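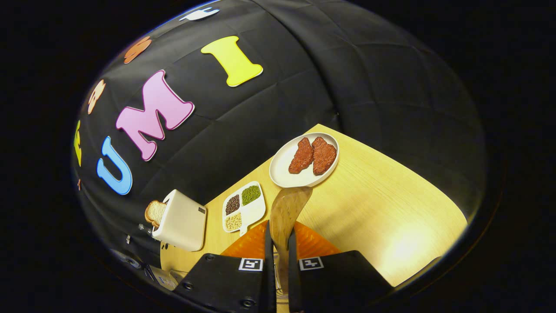 The member who wrote in at lunchtime reckons we should stop lending the play food by the box and send it out as made-up meals instead. The whole message is worth having in front of you, so I've left it in:

> Hello all,
>
> I had the mixed food box back from loan again this morning and it was the usual muddle. Plates at the bottom, sausages in the teapot, and no spatula. The families only play with a few bits of it anyway. Could we do smaller sets? One plate, something to go on it and something to serve it with. A child can lay that out in a minute and a parent can see at a glance what has to come back. I would start with the meat, as it gets picked first every time.
>
> Also, does anyone know if Lundimetti still sell spare plates?

I'm in favour, and I have tried a steak set. It is one round white plate with a bit of a rim, two of the reddish-brown steaks and a light wooden spatula with a broad, rounded blade. The two steaks go side by side on the plate with a little white left round them, so a third would be one too many. I used the pale-yellow wooden table, and the black quilted backdrop with the coloured letters and the food cutouts makes a decent café wall behind it.

Some practical points.

The November list has 618 items on it, and 209 of those are play food or kitchen things. I don't want to relabel all of them at once. I suggest we make up 4 sets first, lend them until the spring and see what comes back.

Cotton bags, please, not boxes. The Després ones with the drawstring are long enough for a spatula. The Clukeo ones are not — I tried, and the handle sticks out of the top.

Wooden spatulas want a wipe with a damp cloth and then standing up to dry. Please don't put them in the sink with the plates. We had several go furry last year.

On the spare plates, Lundimetti do still sell them, but only in packs of 4 and the postage is steep. Kedis have a plain one that is very close in size. I'd go with Kedis unless somebody minds the slightly thicker edge.

I'm less sure about the vegetables. They come in so many sizes that a set would either be all peas or one enormous aubergine, and I would leave those in the mixed box for now.

If you have any steaks or spatulas at home from an old loan, could you bring them to the next sorting session? I'll be there from ten with the bags and the label printer.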